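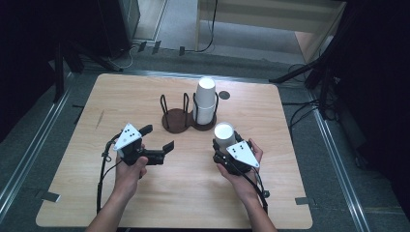
Replacement finger pads for the Dunard hand gripper come as a left and right pair, and we'd gladly sell you a spare set along with them. Pads wear, and thin things show it first – if a paper cup starts to slide while the grip is closed around it, have a look at the pads before you touch the linkage. Change both together and check the pivot bolts while you're in there.

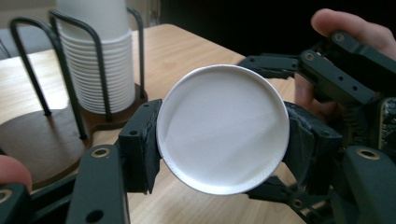 Trundov wrote to ask whether the older Dateck pads still fit, and they do, with the same screws. Sold in packs of 100 or 200 pairs for larger shops.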